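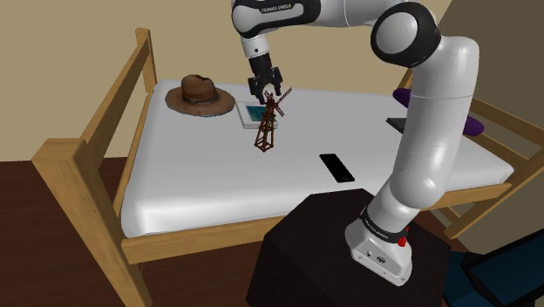 Bivura two-finger gripper, shown on a Franka Emika arm in the Skelville bedroom set

Bivura Two-Finger Adaptive Gripper (with Skelville Scene Pack)

Print this page | E-mail this page
Reading time: 3 min
Updated 2018-08-15

Every gripper on the market can pick up a cube. Cubes are very cooperative. We built the Bivura for customers whose work has fewer cubes in it, and we sell it with a simulated model so you can find out what it can't do before you've drilled any holes.

You get the gripper, a wrist coupling, a cable that is slightly too long, and a license for the simulated version with the Skelville scene pack. The pack has 16 rooms. The bedroom gets the most complaints, so we use it for our own comparisons.

How it compares

We ran the Bivura model against the Grimshaw parallel gripper on the same tasks, 34 attempts per object for each. The Grimshaw is a fine piece of work with straight-line jaws and very little to go wrong. On a flat-sided item standing upright it beat us, and we'd rather you read that here than in a review.

Hats were another matter. A brim gives under straight jaws and swings away, and the Bivura's jointed fingers did better when they came in over the crown. Phones lying flat defeated both grippers unless the fingertips were nearly touching the mattress, at which point the mattress becomes part of the experiment. If most of your items are thin and flat, buy a suction cup. We don't make one.
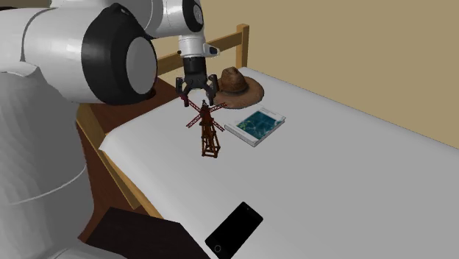
Approach height is the setting customers change first and regret soonest. The Girnent controller ships with a clearance of 10 mm above the highest point of the target, and for plain shapes you can leave it alone. For anything with parts sticking out, raise it. The windmill has four lattice blades set in an X, and with one of the upper ones pointing at the left finger, the highest point and the first thing you'll hit may be two different places. The controller lets you enter them separately on the Advanced tab, which we've put behind 2 menus for your safety.

Lattice parts also fool the grasp planner, which likes to aim for the middle of a shape whether or not there's any material there. Turn on "solid regions only" for towers, baskets and chair backs. It makes planning slower. You'll have time to get coffee, but you'll have to drink it fast.

What the simulation won't tell you

Fingertip wear, mostly. Simulated rubber stays new forever, and ours doesn't. Cable drag is left out too, as is the cable. Friction on bedding is our best guess, and you can edit it if you have a better one.

Controller notes

The Girnent plug-in runs both the simulated and the physical gripper from one settings file. Finger limits, closing speed and clearance carry over. Force settings don't, and must be entered again for hardware. We know. A fix is planned for December.

Replacement fingertips are sold in pairs. Please don't ask for just the left one.

Shares: 34 | Comments: 2
Print this page | E-mail this page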